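台所の片付けロボットは月額で借りるべきか
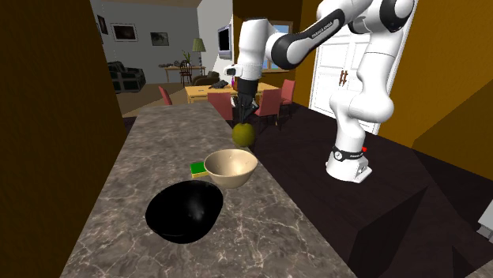

家庭用のロボットアームを買うか、月額で借りるか。この春からBellini社が調理台向けのアームに「Bimier」という定額サービスを付け、この問いが急に現実的になった。私の考えを先に書くと、今の段階では借りるほうがいい。ただし、契約の中身には注文がある。

Bimierの中心にあるのはシミュレーターである。利用者は申し込みの際に自宅の間取りと調理台の寸法を入力し、置いてある食器や食材を一覧から選ぶ。画面の中に台所が組み立てられ、アームはまずそこで果物をつかみ、鉢に移す動作を試す。実機が届くのはそのあとだ。

この順序は正しいと思う。以前、別の会社の卓上アームを半年使った。箱から出してすぐ動くという触れ込みだったが、棚板に肘の部分が当たり、設置場所を二度変えた。先に画面で試せていれば、一日目に分かったことである。台座をどこに置き、どこまで手が届くかは、カタログの到達距離を読んでも分からない。

一方で、シミュレーターの成績をそのまま宣伝に使うやり方には賛成できない。Bellini社の案内には、果物を鉢に移す課題を230回行い、落としたのは20回だったとある。小さな字の注記を読むと、これは画面の中の数字だ。実機での数字は載っていない。熟れた桃と硬いライムでは握る力の加減がまるで違うし、洗ったばかりの果物は滑る。計算で作った台所がどれほど細かくても、そこで出た数字は設計の参考であり、購入者への約束として読むものではない。

販売代理店Custwoodのレベッカ・グラッソ(Rebecca Grasso)氏に問い合わせたところ、実機の数字は6月に公開する予定だという返事だった。それなら、案内の数字も6月まで待てばよかったのではないか。

料金の話に移る。月額は74ユーロで、買い取りの場合は1,686ユーロになる。割り算をすれば、二年に届かないうちに借りるほうが高くつく。長く使うと決めている人には買い取りが得に見えるだろう。それでも私が月額を勧めるのは、指先の部品とソフトウェアの両方がまだ変わり続けているからだ。月額契約には指先の交換と、新しい課題の追加が含まれている。買い取りではどちらも別料金で、追加課題の値段は問い合わせないと教えてもらえない。

もう一つ、設置の問題がある。ヴァルナウ(Warnau)で賃貸住宅の改修を手がけるパーヴォ・ムストネン(Paavo Mustonen)氏は、入居者からアームの相談を受けるようになったと話していた。調理台の天板に穴を開けてよいか、という相談が多いそうだ。石の天板に開けた穴は元に戻せない。Bimierの標準設置では台座を調理台の横の別の台に載せるので、天板には手を付けずに済む。借家に住む人にとって、この点は料金より大きい。

では、何に使えるのか。現状の課題一覧にあるのは、果物や野菜を鉢に入れる、空の鉢を寄せる、スポンジを決まった場所に戻す、といった作業である。包丁は扱わない。火のそばにも置けない。家事が大きく減ると期待して申し込むと落胆するはずだ。手首を痛めている人や、片手で台所仕事をしている人なら、この程度の補助でも使い道はある。メーカーはそうした人に向けて説明を書き直したほうがいい。今の案内は、来客の多い家で見栄えがするという話に紙面を使いすぎている。

契約への注文は二つある。解約時の返送費が利用者負担になっている点は改めてほしい。重い機械で、箱も大きい。それから、入力した間取りのデータが解約後いつ消えるのか、規約に書かれていない。家の中の配置は個人の情報である。消去の期限を一行入れるだけで済む話だ。

この二つが直れば、私は自分の台所用に申し込むつもりでいる。直らなければ、6月の実機の数字を見てから考える。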